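October, notebook, club project (towel folding)

Got in at 4:30 and made up the bed with the khaki sheet again. Corrado Farina wants the team at 374 clean demos before we train anything, and we're sitting at 242, so it's going to be a long month!

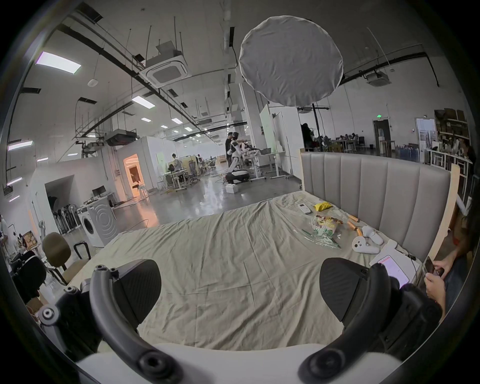

I redid the naming scheme while I was waiting (Haseo_021 and up, please stop using spaces). The Pagano script still chokes on any clip under 100 frames – I'll look at that at home.

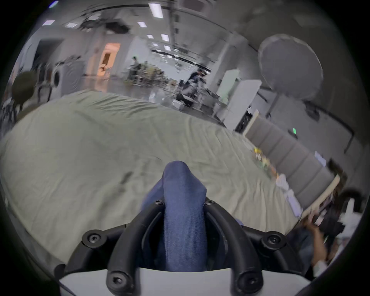

Agreed with Corrado on the rules for a good demo: start from a crumpled cloth, close slowly, no regrasping in midair. If you fumble it, say so in the log and keep going. I fumbled plenty, my wrist gets lazy after 21 tries or so, and then the corners go all over the place.

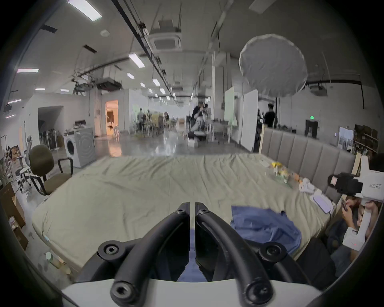
Still to do: charge everything, copy the logs to the Proltport drive, and ask about wrinkles in the sheet, do we smooth them between runs or leave them?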